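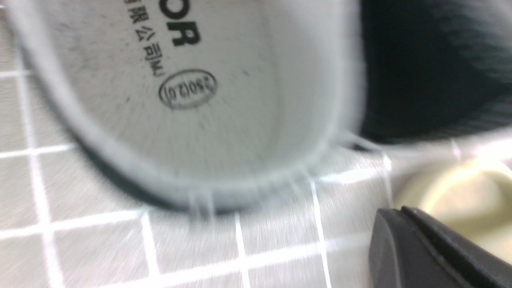
A gripper finger close to a light gray shoe at Lalmont.

I dropped in on the Shao crew at Lalmont on a Friday, mostly to ask about their rule book (all 15 pages of it!). "We started with seven rules," the lead operator told me, "and then we met shoes."

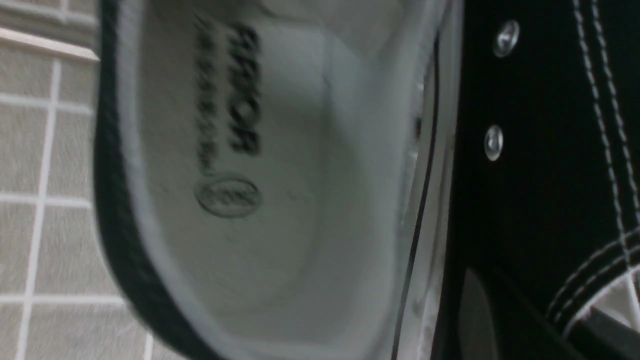

Her favourite is rule four: slow down before anything goes near an opening. Soft collars catch, she said, "and a catch at full speed is a bad afternoon."

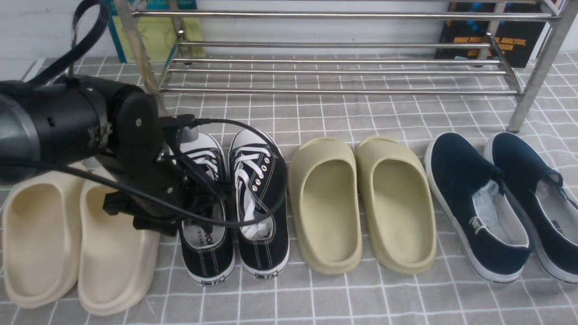 Four pairs lined up on the grid mat, heels to the front.

I wondered if the layout was fussiness. She laughed and said sort of, but every run has to start from the same layout or the log's no good to anyone. Hands stay off the mat while the arm has power, and that one has no exceptions.

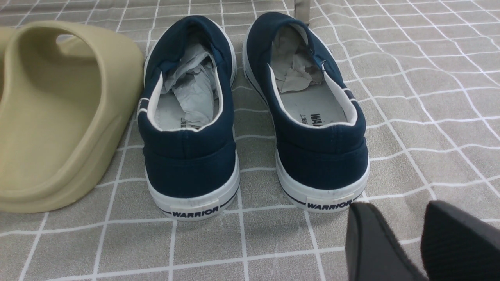

Over at Sakville they'd go further, I heard later: a second person at the stop button for every run, even the dull ones. She's thinking it over for August.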